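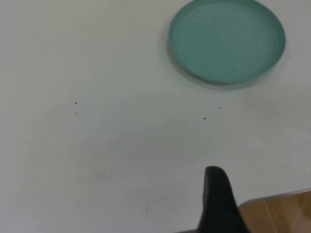 OK so I have finally finished the Zollenberg cookbook. All of it. Every soup. I have been cooking from this thing since March and I have thoughts, so this is going to be a long one, sorry to your timelines

For anyone new: it's a little spiral-bound book of soups from one valley, put together by the people who live there. 287 pages, very few photos, measurements in "cups" where you have to guess which cup. I love it so much

First surprise: how little goes into most of them. The caraway soup is onion, flour, butter, caraway, water, stale bread. I read it three times looking for the rest of the recipe. Then I made it and ate it for dinner AND breakfast

The trick is browning the flour. Dry pan, low heat, keep stirring, take it way past where you'd get nervous. It should smell like toasted nuts. I burned two batches before I got one I liked and even the pale one was good

Second surprise: vinegar. So much vinegar! A spoonful goes in at the end of nearly every bean or lentil soup and I am now doing this to everything I own. Canned tomato soup from the back of the cupboard? Vinegar. Try it and report back

@ChinyereTamuno asked which one to start with. Chinyere, make the green bean and potato with sour cream. Page 26. You already have everything for it except maybe the dill, and please do get the dill

Don't add the sour cream straight to the pot, though. Ladle some hot broth into a bowl, whisk the cream into that, then pour it back. The book says this in one line in the middle of a paragraph about somebody's aunt, so it's easy to miss (I missed it)

Plates! There's a whole chapter arguing that thick soups belong on a plate with a rim and I was ready to laugh at it, but the dumpling one really does work better that way. You get more surface for the fried onions
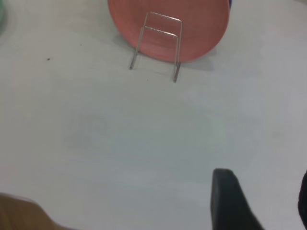

The pink one, on its stand

Back to dumplings. The semolina ones are the hardest thing in the book for me. Mine came out like erasers the first 4 times. What fixed it was letting the dough rest in the fridge and then simmering very gently with the lid on — no peeking until the time is up

Gonçalo Godinho (best soup cook I know, he'll deny it) says to turn off the heat after that and leave them sitting in the broth another ten minutes. Did it last night. Huge difference. They were twice as fluffy and I may have yelled

He also makes a kale and sausage soup that is not in the book and not from anywhere near Zollenberg, and I've been begging for the recipe for ages. So far I have "potatoes, more than you think." Thank you, Gonçalo

Ones I won't make again, to be fair about it: the beer soup (too sweet for me, and I tried it with two kinds of beer) and the cold cherry one, which I think I'd like in July and did not like on a rainy night in a sweater

Ones I'm making forever: caraway, green bean, the split pea with marjoram, and the plain beef broth with sliced pancakes in it. Pancakes! In soup! Roll them up, cut them thin, drop them in right before you eat or they go soggy

If you make the pancakes, leave out the sugar and throw in a lot of chives. Leftover ones freeze fine with a bit of baking paper in between

Somebody asked if it's OK to use store-bought stock. Yes!! Half the recipes start with plain water anyway. Just go easy on salt till the end

Next up is bread, because I've been eating all of this with the same supermarket rye and I think the soups deserve better. If you have a rye recipe that a beginner can't wreck, send it my way — I've got a bag of flour and a free Sunday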